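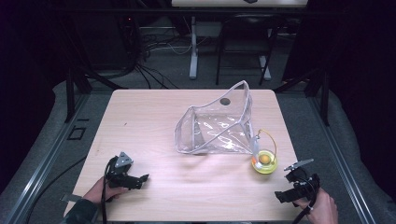
Struan Cruickshank
Packaging columnist, Plevley
7/20/21

Spent my morning reading the new "forever pouch" claims from Westesix. Clear vinyl, white piping, supposed to replace 366 throwaway bags. Color me unconvinced.

366 is one bag a day in a leap year. So the math only works if you were using a fresh bag every single day and then stopped cold. Who does that?

I asked Purves, who sell the things, how long the seams hold. They said "years." I asked how many. They sent me a coupon for 16 percent off.

My own test, such as it is: I bought two in June. One split at the zipper after 9 trips to the pool. The other is fine, but it mostly lives in a drawer, so give it no credit.

And you can't put vinyl in the curbside bin in Otumstead. The label has a little arrow symbol anyway - go figure.

Someone will reply that a reusable bag is still better than a flimsy one. Maybe. Depends how often you use it, and they never print that number on the tag.

Almost 50 of you have sent me the same ad since last night. Yes, I've seen it. Please stop.

If you already own a clear pouch, keep using it. If you don't, an old pillowcase carries wet towels just fine and you can wash it.

Will post the reply from Westesix if I get one. Not holding my breath.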